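Ticket 130: Play kitchen, worktop lifts at front corner, stove panel rocks
Product: Varivura play kitchen, stove and sink version
Opened by: Seraina Schnyder
Assigned to: Folke Kvam
Opened: 27 Jun 2021
Status: Resolved, one item carried over

Reported problem

Worktop moves when a child leans on the oven side. Stove panel can be pressed down at one corner and comes back up with a click. Round items put down near the knobs creep toward the front. The unit has been in the play corner at Skellbridge since September and was assembled from the flat pack by two parents. No parts were left over that I know of. The manual is missing.

Seraina Schnyder

First reply

Please check the following before anything is taken apart.

1. Put a spirit level on the worktop, left to right and then front to back.
2. Press each corner of the stove panel in turn. Note which one moves.
3. Try the worktop screws by hand with a number 2 screwdriver. Do not use a power driver.
4. Leave the play food and dishes where the children normally keep them for the first check. The weight is small but it changes the click.

Folke Kvam 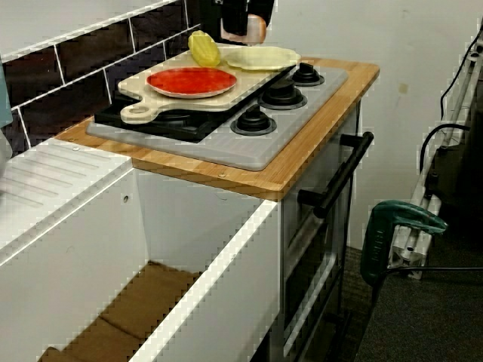

Results of the checks. The level is fine left to right and reads slightly low at the front. The corner of the stove panel that moves is the rear one on the oven side. The wood itself shows no split that I can find. There are two screws in the top face, one near the left end and one along the front edge by the stove, and both have small silver heads. The front one took almost a full turn before it stopped. The left one did not move. After tightening, the worktop still lifts when pushed from below, but less.

Seraina Schnyder

Second reply

A full turn on the front screw accounts for part of the movement. The remainder is probably the rear bracket under the worktop. On this version the bracket is held by two short screws, 16 mm, reached from inside the oven. If 47 mm screws from the side panel bag were used by mistake, they bottom out before the bracket is tight. It is a common mix-up — the heads are identical.

Open the oven door, look up at the back, and measure how much of each screw stands proud of the bracket.

On the stove panel: it sits in a cut-out and rests on four foam pads. If one pad is missing or folded over, the panel rocks on the diagonal. The panel lifts out once everything on it is cleared off.

Folke Kvam

Bracket check done with Everaldo Toledo, who has the smaller hands. One screw is correct. The other is a long one and stands well proud. The side panel is therefore short of a long screw, and on looking we found a short one in its place, holding by very little. We have exchanged the two. The worktop no longer lifts.

The stove panel still clicks.

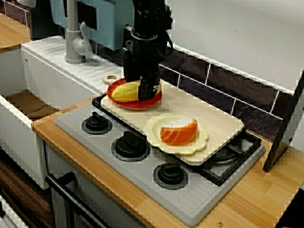 We also tried it with the cutting board lying across the stove, the way the children use it, and with the board taken away. With the board on, the click is quieter but the panel still goes down at the same corner. Without the board it is easy to feel. Pressing on the knob side gives no movement. I did not want to pry the panel up before hearing back, as the edge is tight along the front and I have no spare.

Seraina Schnyder

Third reply

Do not pry at the front. Clear the stove, reach in through the oven opening, and push up at the back of the panel with a flat hand. It should come free at the rear edge first. Check all four pads. A replacement can be cut from any self-adhesive felt, 10 mm wide and the same thickness as the remaining pads. Clean the ledge with a dry cloth before sticking. Press for a minute and refit the panel front edge first.

Idun Söderlund in parts has asked whether the knobs turn freely. Please confirm when the panel is back in.

Folke Kvam

Panel came out as described. Three pads present. The fourth was folded double under the rear corner on the oven side, with the glue face stuck to itself. Replaced with felt from a Backlund furniture pad set, cut to size. Panel refitted, dishes and play food put back, all corners pressed twice. No click. All the knobs turn, the middle one a little stiffer than the others.

Remaining steps before closing

1. Recheck both worktop screws after two weeks of use.
2. Set the cutting board and plates back in their usual positions and press the stove corners again.

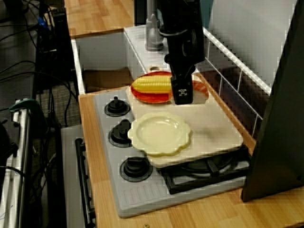 3. Shim the front feet with one layer of felt and repeat the front-to-back level reading.
4. Report the stiff knob separately if it gets worse. Do not oil it.

Closing note

Steps 1 and 2 completed, no movement found. Step 3 completed, level now centered. Nikau Sheehan has put a printed copy of the manual in the folder by the sink. Knob moved to its own ticket with parts. Closing this one.

Folke Kvam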